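Guitar bench tips, kitchen table edition

Quick ones. Typing this while a neck settles, so forgive the mess.

Scratchy pots. Don't replace them yet. Spray of contact cleaner into the little gap by the lugs, then turn the knob end to end 20 or 30 times. Unplugged, obviously. Wait a bit. Try it. If it still crackles do it once more, and if it STILL crackles, ok, buy a pot.

Strings off two at a time if you have a floating bridge. All six off and the thing flops back into the body and you'll spend your evening swearing at springs. Or wedge a folded rag behind the block first. Old T-shirt is fine.

Fretboard grime. Dry toothbrush first, soft one. Then a barely damp cloth. Lemon oil only on bare rosewood or ebony, tiny amount, wipe it off after a couple minutes. Not on maple with a finish on it, it just sits there and gets sticky.

Loose strap button -- toothpick and wood glue. Snap the toothpick off flush, let it dry overnight, screw back in. Ieuan Parri showed me this years ago and every one of his guitars is held together with toothpicks as far as I can tell. 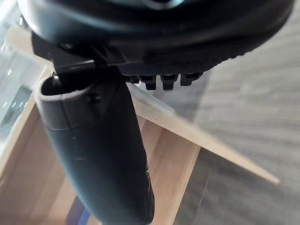
Screws generally: a little candle wax on the threads before they go back into wood. Turn the screw backwards til you feel it drop into the old thread, then go forward. Saves cutting a new one. Pickguard screws especially, they strip if you look at them wrong.

Jack nut keeps coming loose? Hold the jack still from inside while you tighten. If you just crank the nut the whole jack spins and teh wires twist off. Ask me how many times. A lock washer is pennies.

Muffin tin for small parts. Left to right in the order they came off. Label with masking tape if it's going to sit more than a day, becuase you will not remember which spring went where.

Nut slots pinging when you tune? Pencil lead. Soft pencil, rub it in the slot, put string back. Catriona MacKinnon uses lip balm and swears by it, I think it collects fluff.

Masking tape over the fretboard before you polish frets. Low-tack kind. Pull it off slow, and at an angle. Magnet in the pickups will grab every bit of steel wool in the house so tape over those too, or skip the wool and use a fine polishing cloth.

Cables -- over-under, velcro tie, hang on a hook. Not round your elbow.

Battery out of anything you're not playing this month. Acoustic preamps too. More later, need to go check that neck.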